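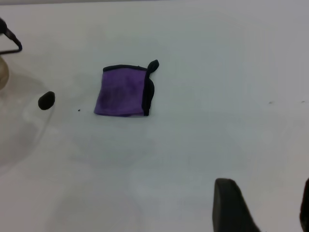 Do I need to own a Harkstead kit to use these recordings?

The recordings are ordinary video and CSV files and will open on any computer that can play video. You need the kit only if you want to replay the motions on hardware, and for that you also need firmware 4 on the wrist controller.

Harkstead Bench Kit: cloth handling recordings

This is the README for the recordings that ship with the Harkstead Bench Kit. It covers what is in the folder, how it was made, how to load it, and the faults we know of. It does not cover assembly. For assembly, see the printed booklet in the lid of the case.

Last revised 2019-11-15.

Summary

Name: Harkstead cloth handling recordings
Recordings: 2,000
Recordings with a failed or abandoned grasp: 291
Task: pick up, move, fold or flatten a small cloth on a table
Hardware: Harkstead Bench Kit, two-finger gripper, wrist camera
Released by: Coker
Maintainer: Kwabena Sowah
Licence: free for teaching and research, see Licence below

What the kit is

The Bench Kit is a tabletop arm with a two-finger gripper, a wrist camera, a controller box and a set of cloths. Coker sells it to colleges, small labs and laundry equipment firms that want to try cloth handling before they spend money on anything larger. It is sold as one package, and the recordings are included in the price. Replacement fingers and cloths can be ordered separately.

The arm lifts very little. It will not do heavy towels, denim or anything with a zip you care about. Customers who need more payload should look elsewhere in the range.

What is in the folder

video/ holds the wrist camera video, one file per recording.
motion/ holds the joint positions, gripper opening and motor current, one CSV per recording.
labels/ holds the outcome label and any free-text note from the operator.
splits/ holds the train and test lists we use ourselves.
tools/ holds the loader, the replay script and a viewer.
CHANGES.txt lists corrections since the July release.

File names match across folders. A recording that is missing from one folder is a fault, so please report it.

The cloths

All the cloths are small enough to stay inside the arm's reach when laid flat. Most are plain. Some have edging in a second colour, such as the mottled purple one with the black binding and a short black tab at one corner. The bound cloths are worth keeping in any training set you put together, as the fingers behave differently on an edge than they do on a soft fold. A policy trained on plain cloths alone tends to pull at the binding and drag the whole cloth sideways.

Cloths start in all sorts of positions: flat, folded, bunched along one side, or dropped. The operator did not tidy them between recordings unless the sheet for that session said to. The starting state is recorded in labels/ under start_state, using one of these words:

flat
folded
bunched
dropped
other

The word is the operator's opinion. Two operators will not always pick the same one, particularly between folded and bunched. We left these as they were written.

The camera

The camera is mounted at the wrist and moves with the gripper. One or both fingers will often be in the lower part of the picture. Do not crop them out if you intend to use the supplied grasp model, as it uses the fingers to judge distance.

Exposure is automatic. On a pale tabletop the brightness shifts when a dark cloth fills more of the view, and then shifts back. The motion files include an exposure column for anybody who wants to correct for it. We don't.

Focus is fixed. Anything very close to the fingers will be soft.

How the recordings were made

Operators drove the arm with the hand controller that comes in the case. Each session had a sheet giving the cloth, the starting state and the task. The operator started the recording, did the task, stopped the recording and chose an outcome. Yaa Akolgo wrote the session sheets and trained the operators. Mawuli Addo looked after the arms and changed the fingers when the pads wore down.

Finger changes are marked in the labels with finger_set. If you see grip current drop between one session and the next, check that column first.

Recording took place at two sites, Ditberg and Appiah. Ditberg used the standard table supplied with the kit. Appiah used its own benches, which are slightly lower, and the arm was shimmed to suit. The site is given in the labels. Lighting at Appiah is a mix of window and ceiling light and changes over the day.

Outcome labels

Each recording has one of four outcomes.

done: the task on the sheet was completed.
partial: the cloth moved toward the goal but the operator stopped short.
failed: the gripper missed, dropped or could not hold the cloth.
abandoned: the operator stopped for some other reason, usually given in the note.

The 291 figure in the summary is failed and abandoned taken together. Partial is not counted in it. Several customers have asked us to take the failures out. We keep them in because the slip detector is trained on them, but splits/done_only.txt leaves them out if that suits your work better.

Loading

The loader is in tools/load.py. Call it with the path to the folder and the name of a split. It returns the video frames and motion rows lined up by time. Where there is no motion row for a frame, the loader repeats the last one and sets the filled flag to true.

Decoding every video takes a good while on a laptop. Run tools/cache.py once beforehand and the loader will use the cached frames from then on. The cache is a lot bigger than the videos, so put it on an external drive if you are short of room.

The viewer, tools/view.py, plays a recording beside its motion plots. Space pauses, the arrow keys step. It has been tested on Linux and Windows. It starts on a Mac but the plots do not refresh properly.

Replay on hardware

Replay sends the recorded motion to your arm. It does not look at the camera and will not stop for anything in its path. Clear the bench, keep the stop button within reach, and run the first replay at the slow setting.

Steps:

Check that the controller shows firmware 4. Older firmware reads the gripper column in the wrong units and will close the fingers too hard.
Home the arm.
Run tools/replay.py with the --slow flag and the name of a recording.
Lay the cloth out to match the first video frame, then press Enter.

A replay will only work as well as your cloth placement. It is useful for checking that the arm is set up correctly and for demonstrations. It is a poor measure of how well a trained policy will do.

Suggested uses

Training and testing grasp detection on small cloths. Slip detection from motor current. Teaching, especially a first course in learning from demonstration. Comparing your own arm to ours before you go ahead and buy more of them.

Uses we advise against

Do not use the recordings to size a production system. The cloths are small, the tables are clear of most clutter, and an operator was in control throughout. Cycle times in these files reflect how quickly a person can work a hand controller and say little about what the arm can manage by itself.

Do not assume that results carry over to garments. Ekua Ansah tried the supplied grasp model on children's T-shirts and it went for the sleeves nearly every time, whatever the target was.

Known faults

In 195 recordings the motor current column is blank. The cause was a loose connector on one controller at Ditberg. The video and joint positions are unaffected. The list is in splits/no_current.txt, and the slip detector scripts skip these by default.

Some videos from Appiah show reflections on the table or on clear surfaces near it. The supplied cloth mask sometimes picks them up as cloth edges. Raising the mask threshold helps with plain cloths and makes the bound ones worse.

Specks and small marks on the tabletop were not cleaned off or edited out.

A few free-text notes refer to the session sheets by number. The sheets are not included. Write to us if you need one.

The July release had the failed and abandoned labels swapped in part of the test split. This was found by Hamidreza Ghaffari and corrected. If your copy has no CHANGES.txt, it is the July release and you should replace it.

Privacy

There is no audio. Operators' hands come into view in some recordings when a cloth is being set out. Operators are identified in the labels by a letter only. Recordings that showed faces or paperwork were removed before release.

Licence

You may use, copy and modify the recordings for teaching and research at no charge. Keep this file with any copy you pass on. If you want to include the recordings, or a model trained on them, in a product for sale, you need a written agreement from Coker. The scripts in tools/ are under a separate licence, given at the top of each file.

Credit the recordings as: Harkstead cloth handling recordings, Coker.

Getting help

Send faults and questions to the support address printed on the controller box. Include the recording name, the firmware version and the output of tools/check.py. Kwabena Sowah answers questions on the data. Questions on arms, fingers and spare parts go to Mawuli Addo. Replacement cloths are ordered through the same address, and you should say whether you want plain or bound.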